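Is the lunch set at Vaher worth riding out for?

Asked 8 May 2005 in Eating Out

A few of us ride the river path out to Vikstead most weekends and we usually pack sandwiches. Someone in the group keeps going on about the grain salad at Vaher, the place near the old Coderer building. I've looked at the menu in the window and I'm not convinced. It's barley, roast pumpkin and a bit of goat's cheese, and I can make that at home. The "ride special" with a coffee also looks like the same price as buying the two separately, unless I've read it wrong.

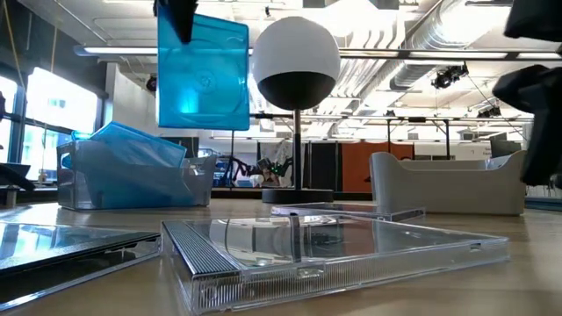

Does it fill you up for the ride back, or is it one of those plates that's mostly leaves? And is there anywhere to put bikes? I don't want to sit inside wondering if mine's still there.

3 answers

Answer 1
It's yum, just go!! Get the lemon slice too.

Answer 2
I've had it 3 times, so I'll try to be fair. The first time, in March, it was a proper bowl, plenty of barley, pumpkin still with a bit of colour on it. The next two were mostly rocket with the barley hiding underneath. My guess is it depends who's in the kitchen. You read the special correctly — there's no saving in it. I asked at the counter and was told it was "more about convenience", whatever that means.

The soup is better value and comes with bread. Dallusard, across the road, does a lentil salad that I think is better, but they close early on Sundays and don't tell you until you're at the door. 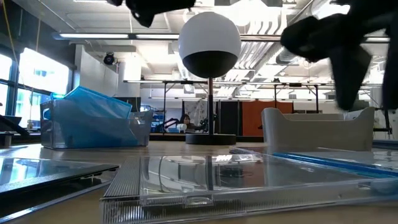 A clear plastic case and a plastic bin on the table

Bikes: there's a rail out the side, under the window. You can see it from the 3 tables at the back and not from anywhere else.

Answer 3
Agree about the soup. I'd be careful with anyone who says a salad will get you home, though. I did the full 100 km loop on one of those bowls and was eating jelly snakes at a servo by the 51 mark. Nice dressing, but I'd still pack the sandwich and buy a coffee. They don't seem to mind if you eat it on the bench outside, or they didn't the day I tried it.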